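Workshop notebook, Friday, October 10, 2025

Glue day again. Kettle on, dehumidifier on, radio off, as I wanted to hear the cramps creak. I'm writing this up at the bench so excuse the hide glue on the corner of the page.

Where we'd got to: the Moncrieff harmonium (Crisanto Belmonte's job, really, but he's let me have the bellows) has been on the trestles since August, and the reservoir still leaks like an old boot. I've patched it twice and I'm not patching it a third time. New cloth all round.

Yellow shelves, and the grey bin on the carpet: 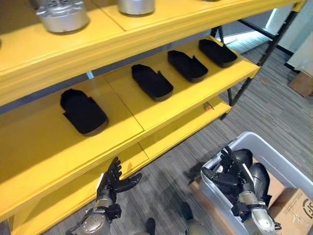
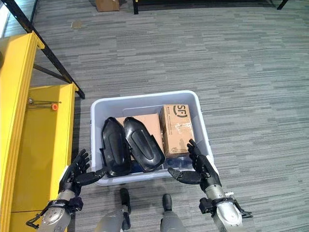 So, the old cloth. It came away in one long strip on the bass side and in crumbs everywhere else, and what was under it was three different glues! Original hide glue, which lets go beautifully with a damp rag and a warm iron. Then a brown rubbery stuff that rolls up under your thumb. Then, on the hinge end, something white and hard that I had to take off with a scraper, a millimetre at a time, swearing. Whoever did that repair meant it to last for ever. The wood under it is bruised but sound, and I've sized it with thin glue and left it.

Test strips next. I cut 13 from the Borkura cloth and 13 from the Zatosov and glued them to offcuts of old pine, half with hide glue and half with the fish glue Crisanto swears by (odd number, so one extra went to the fish each time, he'll be pleased). Peeled them all after lunch. The Borkura is lovely to handle, soft, folds flat, but the rubber layer came away from the cotton on 7 of the strips before the glue gave at all. I don't like that one bit. The Zatosov is stiffer and smells like a new hot water bottle, and it held on every strip. Stiffness worries me on a reservoir this small, though. If the folds won't lie down, the springs end up fighting the cloth and you get a wheezy top end and a tired player.

Crisanto's view, over the biscuit tin, is that stiff cloth softens in a month of playing and delaminated cloth never mends. Fair point. He also thinks I skimp on the gussets. Also a fair point, but I didn't tell him so.

Decision: Zatosov for the long sides, thin leather for the corners, hide glue throughout so the next person doesn't curse me the way I've been cursing Mr White Glue. I'll cut the gussets a finger wider than the old ones.

Reeds. I pulled the whole treble rank while the bellows were apart and brushed them out dry. Most were only dusty. The top G has a tongue that's been filed before, quite brutally, near the root, and it's sharp enough to hurt. I don't want to touch it until there's steady wind under it, as tuning on a leaky reservoir is a mug's game and I've played that game. It's in its own envelope with a note on.

Money, while I remember: the cloth and leather together came to £668 from Jorenura, carriage included. More than I'd told the chapel. I'll ring them on Monday before the invoice does it for me.

Still to do:
Pare the leather corners (sharpen the knife FIRST this time)
Check the hinge boards for twist once the size is dry
New felt under the pedal straps
Find out who has walked off with the small iron
Ask Crisanto if he's got any of the narrow webbing left, the black sort

Left the ribs flat under the big board with weights on, windows shut. Glue pot is soaking in the sink, please don't tip it out.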